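## Who we are, more or less

Emomari is a small record label and mail-order shop for chamber music. We started with one string quartet, a borrowed church hall and a pressing of 60 discs, most of which went to people related to the cellist. The catalogue has grown since. We remain doubtful about a good deal of what is said in this business, including by us.

Gerardo Cabanatuan founded the label after years of writing liner notes for other people's recordings. He got tired of calling things "luminous". You will not find that word on our sleeves, and if you do, write in and we'll send you a disc of your choice. Two customers have collected so far.

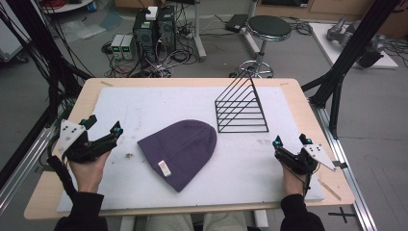

Purple beanie and black wire rack, on the table.

### What we record

Mostly wind and string music for two to six players, with a lean towards composers whose names don't sell tickets. We don't claim they are all neglected geniuses. Some were neglected for decent reasons, and we have a shelf of scores upstairs that we've played through once and will not be playing through again. The ones we record are the ones we wanted to hear a third time.

Our sessions are long and fairly plain. Musicians play whole movements, we keep the best one, and we patch only where a chair creaks or a truck goes by. Whether listeners can tell the difference is a fair question. Gerardo says yes. Mirjam Van Beek, our producer, says she'd like to see him pick the edited take in a blind test, and he has so far been busy. 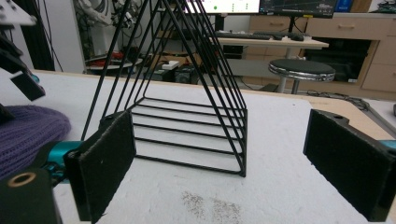 Mirjam also looks after the Drimik series, our line of live recitals. Applause is left in when it was real and cut when it was polite. She has the final say on balance, which means the viola is audible, and we've had letters about that from violinists.

### About the sound

We're asked which formats we favour. We sell CDs and downloads, and a few titles on vinyl, where the usual run is 2000 copies. We won't tell you that vinyl is warmer. It's larger, the notes are easier to read, and plenty of people enjoy it, which seems like enough. High-resolution files are offered at the same price as ordinary ones, as we couldn't honour a higher one with a straight face.
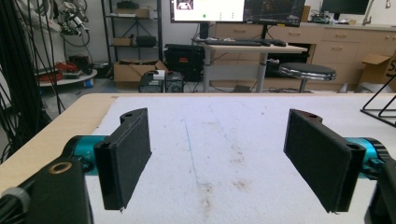

*Photo: Emomari*

### The shop

Besides our own discs we carry stock from Mousavi and Ornero, two labels whose taste we trust on most days. At last count there were 1362 titles in the catalogue. A number of those are the same clarinet quintet.

We don't print star ratings. We don't quote reviews on the sleeve either, having noticed how well any review reads once you take out the middle. If a critic disliked something, we link to the whole piece on that title's page and you can make up your own mind.

Artists are paid a fee for the session and a share of each sale, and the split is written into a contract of nearly two pages. Streaming income is passed on as well, for what it's worth, and we suggest you don't ask what it's worth.

### Getting in touch

Orders go out in the morning. The office answers email until 4 pm, later in August when the hall is too hot to record in. Demos are welcome, and Mirjam listens to all of them, though she may take a season to reply. Please send one full movement and leave out the biography.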